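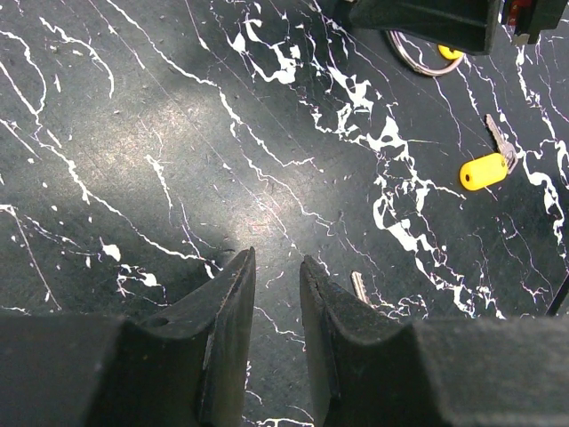

**Drustora am neuen Clanasura-Anschluss - Klingelton kommt zu spät**

**kabelsalat_nord**
Hallo zusammen, ich hab seit November das Drustora auf der Kommode stehen (das mit dem Touchdisplay) und war eigentlich ganz zufrieden. Jetzt wurde mein Anschluss auf Clanasura umgestellt und seitdem klingelt es erst, wenn der Anrufer schon fast wieder auflegt. Meine Mutter hört dreimal das Freizeichen und ich höre nix! Kennt das wer?
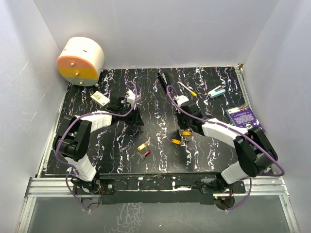

Firmware ist die 893, neu gestartet hab ich natürlich auch schon. Rausrufen geht einwandfrei, Sprachqualität super.

**tonwahl**
Stell mal den Eco-Modus ab. Die Basis schläft sonst ein und braucht ewig, bis sie wach wird. War bei mir genau so.

**kabelsalat_nord**
Eco ist aus, war er immer. Trotzdem danke!

**Hoerergabel**
Eco ist Quatsch, sorry. Das liegt am Router, der meldet sich bei Clanasura zu selten neu an. Registrierungsintervall auf 50 Sekunden runter und gut.

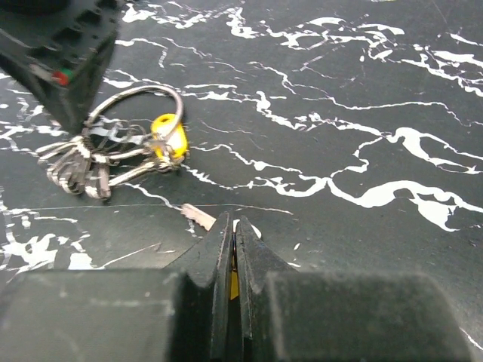

Und wenn du schon im Menü bist, schmeiß die zweite Rufnummer raus, falls du die nicht brauchst. Das Drustora fragt beide nacheinander ab und das dauert.

**tonwahl**
Quatsch würde ich das nicht nennen, bei mir hat es geholfen ;-) Und 50 Sekunden finde ich schon arg kurz, manche Anbieter sperren einen dann.

**Hoerergabel**
Clanasura sperrt da gar nichts, läuft hier seit Monaten so.

**kabelsalat_nord**
So, Intervall geändert, zweite Nummer erstmal dringelassen - klingelt jetzt nach dem ersten Freizeichen. Nur das Telefonbuch ist weg, 20 Einträge, hmpf. Hat jemand eine Sicherung von Vávra-Geräten schon mal ins Drustora bekommen? Auf dem alten Vávra ist nämlich noch alles drauf.
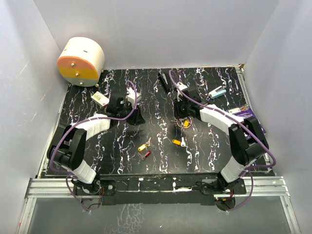 *Telefonfreunde Nakirer e. V. - Gruppe Festnetz*

**wählscheibe3**
Geht, aber nur als vCard und ohne Umlaute im Dateinamen. Klingeltöne kommen nicht mit rüber.

**tonwahl**
Bei mir gingen auch die Umlaute. Kommt wohl auf die Firmware an.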